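Galeria: o pacote de tarefas de banheiro da Loltton, visto de perto

Faz tempo que eu queria montar esta página com calma, porque o pacote de tarefas de banheiro da Loltton é, de tudo o que passou pela nossa bancada virtual desde julho, o que mais rendeu conversa por aqui, e muita gente escreveu pedindo para ver o material antes de decidir pela licença.

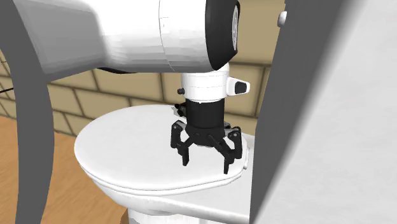 Para quem chega agora, explico com gosto: a Loltton vende cenários prontos para simulação, e este é o dedicado a banheiros residenciais. A licença básica vem com 15 variações de ambiente, e a ideia é que a equipe ensaie a tarefa inteira no computador, quantas vezes quiser, antes de levar qualquer braço para perto de louça de verdade. Eu, que já vi uma tampa de vaso partida em dois pedaços por causa de uma trajetória mal calculada (e tive de telefonar para explicar o prejuízo, o que não desejo a ninguém), acho que só isso já justifica boa parte da conversa.

Na renderização desta galeria, o braço desce do alto, com a garra preta de dois dedos aberta e apontada para baixo sobre o vaso branco de tampa fechada. Gosto muito deste enquadramento, porque a folga entre as pontas dos dedos fica bem à vista, e é nela que a gente fica de olho quando ajusta a aproximação.

Vale também um carinho pelo acabamento do ambiente. A parede de tijolos em tom bege, com as juntas escuras, e o piso alaranjado com veios de madeira dão ao conjunto um ar de casa habitada que eu não esperava num pacote deste preço. Já as superfícies grandes das laterais, a faixa cinza curva de um lado e o painel cinza com o plano branco do outro, são lisas, sem textura nenhuma, e eu gostaria que a Loltton cuidasse um pouco mais delas numa próxima versão. Para treinar percepção visual, textura faz falta! Para planejar movimento, que é o nosso uso principal, incomoda bem menos.

Do uso no dia a dia, posso contar o seguinte. Instalamos o pacote em 2 máquinas do escritório, uma delas já bem velhinha, e em ambas ele abriu sem briga. O limite da licença básica é de 2000 execuções por mês, o que parece muito até a gente deixar uma rotina rodando durante a noite e acordar sem saldo (aconteceu conosco na primeira semana, e a culpa foi toda minha). A licença ampliada, que a Sayegh distribui por aqui, tira esse limite e acrescenta seis meses de suporte por e-mail. O pessoal do suporte responde com paciência, mesmo quando a pergunta é daquelas que estavam na primeira página do manual.

Quem já trabalha com o Pruledex vai se sentir em casa, pois os cenários entram direto pelo menu de importação e conservam as articulações com os nomes originais. No Prosteck também funcionou, só que precisei refazer à mão os limites de colisão da tampa e do assento, coisa de uma tarde com café e um pouco de teimosia. Se alguém tiver um caminho mais curto, por favor escreva, que eu publico com prazer e agradeço em letras grandes.

Nossa opinião, por enquanto, é favorável. Vamos renovar a licença básica e testar em seguida o pacote de cozinha da mesma linha, que ganhará sua própria página assim que eu conseguir separar o material.

Publicado em: Galerias, Robótica de serviço, Simulação, Produtos em teste

Fale conosco | © 2024 Todos os direitos reservados | Voltar ao topo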